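Collecting grasp attempts from a bin: setting up and running a session

Last revised 10 April 2023

This page covers recording grasp attempts on a single arm over a single bin, for training a grasp success predictor. It assumes the arm is already commissioned, the camera is mounted and the controller accepts Cartesian moves. Network training is on a separate page.

1. What one example contains

Each attempt is stored as one record. A record holds the camera image before the first move, the image at each step of the approach, the commanded motion at each step, the gripper state and one success label. Store motions relative to the current gripper pose. Absolute poses tie the data to one bin position, and at Plarach we had to convert 574 records by hand after the bin was moved.

Fix the image size and the step limit before you start. We allow 5 steps per attempt. If the limit is reached, close the gripper at the current height and label the result as usual.

2. Workspace limits

Clamp the bin. Jog the gripper slowly to each inner corner and write down the joint values. Set the software limits inside those corners, with a margin wide enough for the open fingers. Sloped walls need a separate check: a finger that clears the floor can still strike the slope when the wrist is turned. Test each corner at four wrist angles.

Set the floor height last. Lower the closed gripper until the force reading changes, raise it by 2 mm and save that as the minimum. Repeat this whenever the fingers are replaced.

Mark the bin position on the floor with tape. Compare the bin against the marks at the start of each session.

3. Scripted motion for the first batch

There is no model to follow at this stage, so the script picks a random point within the limits, a random wrist angle and a random approach. Most attempts will miss. This is acceptable for the first batch, and the misses must be kept. Deleting them to save disk space leaves the predictor with no negative examples.

Run 500 attempts, then stop and look at the spread of end points. If they cluster on one side, the sampler is probably clipping at a limit instead of drawing again.

4. Choosing and changing objects

Use objects that differ in stiffness, surface and shape. Include at least one soft item and one that is hard to see clearly, such as clear or tinted plastic. Avoid anything longer than the gripper can lift clear of the wall.

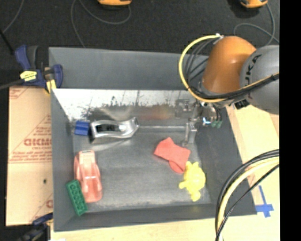
Keep the number low at first. A crowded bin gives more contacts per attempt but makes a failed grasp harder to trace. Swap part of the set between batches and enter the change in the session log with the batch number. Leave objects where they come to rest, including against the walls, unless one has left the bin.

5. Labelling

The label is set automatically by two tests. The first reads the finger gap after closing. The second compares an image taken after the lift with one taken after the object has been released. Thin items such as folded cloth often fail the first test and pass the second, so accept a pass on either.

Check a random sample of labels by eye after each batch. Kobe Prins wrote the viewer used for this at Dirimholm; it shows both images side by side and takes one key press per record. Wrong labels go in a correction file. Do not edit the records.

6. Ending a session

Raise the arm, park it and wait for the writer process to report an empty queue before powering down. Copy the session folder and the correction file together. Records without a closing image are incomplete and should be moved to the rejects folder.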